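Clulness Data Notes: Module Handling Set, August

The August collection block for the module handling task closed with 700 accepted episodes, recorded on the Duloso cell at the Prerkcombe site. The task is narrow. The arm takes a hardware module, carries it past the open chassis, and either seats it or returns it to the rest position, depending on the prompt given at the start of the episode.

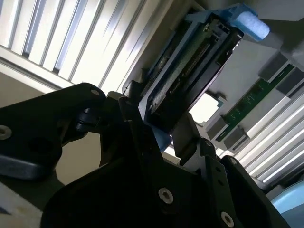

Wrist views are kept at full rate for this task. The side camera was enough for the earlier bin and tray work, but on this one the fingers and the module cover most of what matters once the arm is close to the chassis, and the side view loses the last part of the approach. Trinh Mai reran the small policy on both inputs before the block started. With side view only, it got the module to the right area and then stalled. With wrist view added, it kept moving through alignment. The side stream is still recorded and still synced, but it is now treated as context.

Operators were Adom Abugri and Kekeli Nartey, working in two-hour turns with the Mallet leader arm. Episodes start from a randomized arm pose inside the marked volume. The chassis is rotated between batches, and the rotation is written to the batch header. Please do not infer it from the images. Two batches in the first delivery had the header left at the default value; these have been corrected and reissued under the same batch names, so anyone who pulled early should pull again.

Grip labels changed during the block. We had been using a single "held" flag, set from finger position. Finger position alone does not separate a firm grip from one where the module has turned between the fingers, and tilted holds were going into training as clean ones. The flag is now split into 3 states: open, held, held with tilt. The third is set by hand during review. Selorm Ankrah wrote the review guide and has gone back through the older episodes, so the labels are consistent across the whole set.

Failed attempts are in the set on purpose. An episode is rejected only for a dropped stream, a wrong prompt, or an operator stop. If the module misses the seat and the operator backs off and tries again, the full sequence stays in, with the retry marked at the frame where the arm reverses. Earlier sets were trimmed to the successful try, and policies trained on them had no useful behavior after a miss – they pressed harder or froze. Retry segments should not be down-weighted without checking with Trinh first.

Lighting was the main source of trouble. Bright light coming through gaps in the chassis metalwork pushes the wrist camera's auto exposure down, and dark parts near the fingers lose detail. Bence Bárány locked exposure partway through the block and set it for the module face, letting the brighter areas clip. Episodes before and after the change are tagged, and both groups are large enough to train on separately. Early results favor the locked group for seating and show no clear difference for pick-up. We would like a second site to repeat this before drawing anything from it.

Known issues:

Force readings drift over a long turn. Zeroing at the start of each batch helps but does not remove it. Use differences within an episode and ignore absolute values.

Some prompts say "card" and some say "module" for the same part. Both have been left as spoken.

The gripper state topic lags the wrist stream by 2 frames on the older recorder build. The loader corrects for this if the build tag is present. If you wrote your own loader, you need to apply the shift yourself.

The next block moves to two chassis layouts and adds a handover between arms. The target is 4000 episodes across both, with the same label set and locked exposure from the start. Requests for extra prompts or start poses should go to Kekeli before the batch plan is frozen.

Contact: Clulness data desk, Prerkcombe | © Clulness | Back to top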